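Inside the simulator room at Tomberg's open day
2 January 2022

Yanti Manurung had given her talk four times by the time I sat down with her, and she was drinking tea out of a measuring jug. The cups had gone to the visitors.

Tomberg opens its building in Clostow to the public once a year. It used to do it in July, when people could stand in the yard and the grinding shop ran with its doors up. This time the July date was put off for building work and the open day was moved to the winter break. Manurung thought hardly anyone would turn out. The front desk had 200 name stickers ready and ran out before lunch.

"We had families, we had a whole bus from the college, we had people who just live on the street and wanted to know what we do in here," she said. "A man told me he has walked past for 33 years and thought we made sinks."

The company does not make sinks. It builds control software for robot arms, mostly for customers who pack, sort or shelve small goods, and for the past few years most of that work has started out in simulation. Manurung leads the group that builds the simulated rooms and runs the arms inside them. Her part of the open day was held on the second floor, with the simulator up on a wall screen and folding chairs in rows.

I asked whether people were let down to find a robot on a screen.

"Some of the kids, sure. They want the real thing, they want it to hand them candy. So we tell them to go see Irfan downstairs, and then come back up," she said. "The adults mostly ask the same thing, which is why bother. If you own a robot, why do you need a pretend one?"

Her answer is mostly about time. A real arm in the downstairs lab can make one attempt at a pickup, and then a person has to put the objects back. The simulated one resets in the time it takes to blink, and many copies can run at once. On an ordinary night, she said, her group's machines get through 3,000 attempts before anyone comes in with coffee.

"And most of them are bad," she said. "I put the failures up on the screen today, because they're the part people enjoy. It reaches for the thing and pushes it over the edge. It closes on air. There was a lady in the front row who groaned every time, like at a ball game."

The objects the arm works with are chosen by hand. Manurung keeps a list on a shared page, and anyone in the building can add to it. She likes things that are awkward in different ways: a thin pen that lies flat, a figure that will tip if you bump it, anything round that stands on its edge. She is not very interested in cubes.

"Cubes are where everybody starts, and then they get to a real kitchen or a real stockroom and there isn't a cube in it. I want what's on somebody's desk. I want clutter."

There is some disagreement in the building about how far to take this. Irfan Lubis, who runs the lab with the real arms, would like fewer odd objects and more work on how things behave when they are touched. I found him on the ground floor late in the afternoon, wiping fingerprints off a safety screen.

"Yanti's rooms look good and she knows what I'm going to say," he said. "Friction is what I care about. In the simulator you set a number for how slippery the table is. My table downstairs is more slippery on the side where people put their lunch. I can't give her a number for that."

When a program moves from her floor to his, he said, he expects it to get worse. How much worse is what he writes down. A good handover is one where the arm fumbles in ways he has already seen on the screen upstairs. A bad one is where it does something new. He keeps the notes in a paper ledger and was happy to show it to visitors, several of whom took more interest in the ledger than in the arm.

I asked if anything had gone wrong during the day.

"A sensor cable, around ten. We swapped it. And a boy asked me if the robot gets bored, and I gave him a pretty poor answer."

Back upstairs, Manurung walked me through the part of the demonstration I had missed. She begins with the control screen, where a menu lists the rooms. Each room can be seen from more than one camera position, and she switches among them while she talks. A lot of the questions from the chairs are about the views, she said. People expect the arm to be in the middle of all of them.

"But the program has to cope with whatever the camera gives it. Some of the time that's a nice view of the gripper and the objects. Some of the time it's mostly wall and furniture. If you only ever show it the nice view, it'll only ever know the nice view."

The rooms were made by a small outside studio, Vosel, which delivers the walls, windows and furniture. Tomberg's own people add the objects and the arm. Manurung said her group spent a good part of last year on lighting. Before that, the shadows in every room fell the same way, and she worried the programs were leaning on it.

The visitors do get to try something. At the back of the room was a desk with a pair of hand controllers, and anyone over ten could move the simulated arm for two minutes. The line went out to the stairs. Manurung said children got the hang of it faster than their parents. The best run of the day, in her view, came from a retired dental nurse who kept her elbows on the desk and moved very slowly.

"I told her she should apply. I was only half kidding."

I asked what she would change for next time. More chairs, she said, and a second set of controllers. She would also like to have Lamptey, the warehouse company that has been trying out the software since spring, send someone to talk about what it is like to work next to an arm all day. They were asked this year but the date was too close to the holidays.

She would also shorten her talk. The first one ran long, and by the fourth she had dropped the section on grasp planning and put in more time for questions.

"They ask better things than I'd think to tell them. One girl wanted to know what's outside the room. I said, well, look, there's a window. She said no, what's outside of that. And I had to say that I don't know, I never went out there to check."

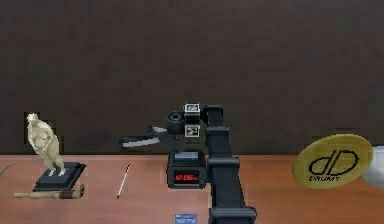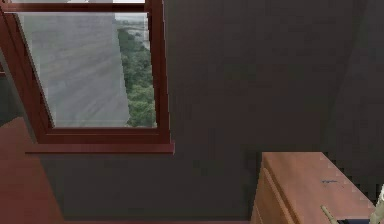
Simulated views from the Tomberg open day. First, the arm with its gripper open over the table; second, the window and dresser, with part of a gripper finger at the right.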